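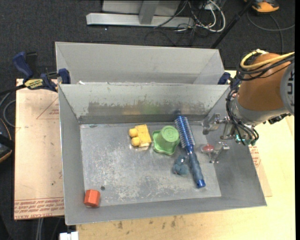
Preguntas frecuentes sobre el pase de temporada de Mullow

¿Qué trae el pase?
Pues bastante, la verdad: dos personajes nuevos (Ondstead y Phùng), el escenario Predbridge y 213 piezas de vestuario para que dejéis a vuestro luchador a vuestro gusto. ¡Hay sombreros de sobra!

¿Llegará todo el mismo día?
No. Ondstead sale primero, con el escenario, y Phùng se sumará en diciembre — ya sabemos que la espera se hace larga, pero queremos pulir bien sus agarres.

¿Puedo comprar los personajes sueltos?
Claro que sí, desde la tienda del propio juego. Si más adelante os animáis con el pase completo, se os descuenta lo que ya hayáis pagado.

¿Conservo mi rango en línea?
Sí, tranquilos. Los puntos y las victorias se quedan tal como están, aunque cada personaje nuevo empieza desde el rango inicial.

He comprado el pase y no me aparece, ¿qué hago?
Cerrad el juego del todo, volved a abrirlo y entrad en Opciones, Contenido, Restaurar compras. Si sale el error 2856, escribidnos con el número de pedido y os lo miramos con mucho gusto.

Última actualización: 28 de junio de 2018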